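Re: [centre-promo] October weekend, where are we up to

Hi all

Sorry, been on the phone to the printers most of the morning so this is quick and probably out of order. Answering Tsion's points below and then a few things of my own. Tsion Sisay wrote:

> Hello everyone,
>
> Can somebody confirm which version of the poster is going up at
> Gimness? I have two in my folder, one with the big teapot and one
> with the row of little houses, and the leaflet people are asking me.
> They want a final file by 4pm.
>
> Also the prize draw. The copy I was sent says "win a kitchen" and
> the entry form says "win a kitchen makeover". Those are different
> prizes. Havari have agreed to the makeover only, up to 2000 pounds,
> fitting included, appliances not included. If we print "win a
> kitchen" someone will quite reasonably expect a kitchen.
>
> Third, the doll's houses. The lender's list has 191 pieces on it
> and the insurance form has a blank where the number should be. Who
> is filling that in?
>
> And has anyone told the shops on the upper level that the
> escalator side will be shut for the set-up?
>
> Tsion

Poster first. It's the little houses. The teapot was the first round, Hilberg liked it, Gimness didn't, and to be fair it looked like an advert for tea. Please bin the teapot one so it doesnt creep back in. The houses version has the strapline across the roofs, "Small rooms, big weekend", and the dates go in the door of the end house. I've asked Nowakowski for one change – the door is dark green and the dates are in black and you can't read them from further off than your own arm. They're lightening the green. New file by three, so you'll have an hour before the leaflet people start ringing.

Sizes as before. The tall ones for the entrance pillars, the wide one over the information desk, and the small square for the table tops in the food court. The lift door vinyl is still not signed off. Gimness want to see it on the actual door and I've said we can do a paper mock-up stuck on with tape, which they seem happy with. If anyone is in the building with a long arm and a roll of tape please shout.

Prize wording. Tsion is right and I should have caught it, my fault. "Win a kitchen makeover worth up to 2000 pounds" everywhere, in full, including the social posts, no shortened version. The "worth up to" has to be the same size as the number, that came from Gimness's legal person and she will measure it. Entry is one form per receipt from any shop in the centre, no minimum spend. I know we talked about a minimum. The smaller shops hated it, the key-cutting man in particular, and he has a point.

Form goes in the box at the end of the exhibition route, so people have to walk past the lot to get there. That was the whole idea of course, the draw pulls the shoppers through and the houses give them something to stay for.

191 on the insurance form. I'll do that today. The lender counts a house and its furniture as one piece, unless the furniture is lent by somebody else, and then it's two. I've given up trying to explain this to the insurers and will just attach the list.

Upper level shops – no, I don't think anyone has. I'll write something this afternoon. It's only the early part of the morning, before opening, but the bakery takes deliveries that way so they need to know now and not the night before like last time.

Now mine.

The window displays. We've got shops saying yes to having a miniature room in the window and I need each of them to send me the width and depth of the sill. Not the window, the sill. I've had three lots of window measurements already. Stand for the rooms is deeper than you'd think and it will not balance.
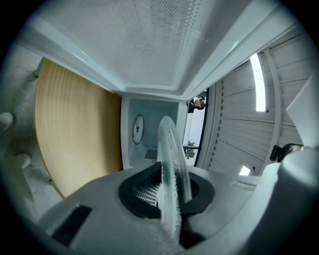 Lighting. Nowakowski's quote has spots for the whole route and I think it's too much, and too dear. The houses with working lamps inside look much better when it's a bit dim round them, we saw that at the try-out. I'd rather spend it on the entrance arch, which at the moment is cardboard and looks it. Can Hilberg re-quote with spots only on the first and last bays? Please copy me in, the last one went to the old address and sat there for ages.

Labels. Still too wordy. Kids read the first line and parents read the second, after that they've all moved on to the next case. I've cut the ones for bays one to four down to two lines each and will do the rest tonight. If you wrote a label and it's now much shorter, sorry, it was a lovely label. The long versions can go in the printed guide where there's room.

The printed guide, while I'm on it. Map on the back, fold it so the map is outside. Put the draw rules inside on the left. Shop offers on the right, and only offers we have in writing. I've got the shoe shop and the chemist, nothing yet from the toy shop and you would think they'd be first in the queue. Someone nearer than me please pop in and ask.

Music. Gimness want music. I said quiet. They said what sort of quiet. If anyone has a view send it to me off list, I don't want forty messages about it.

Badges for helpers come from Havari's office, not from the desk, so don't go to the desk. They'll need names by lunchtime tomorrow, spelt how you want them spelt.

Think that's it. Oh – parking for the lender's van. Loading bay two, not one, the ramp on one is being resurfaced. Height limit is on the sign, I've asked the driver to check it against the van and he says its fine.

Back on the phone now, text if urgent.

M.

--
You are getting this because you are on the centre-promo list.
To leave, send a blank message with "unsubscribe" in the subject line.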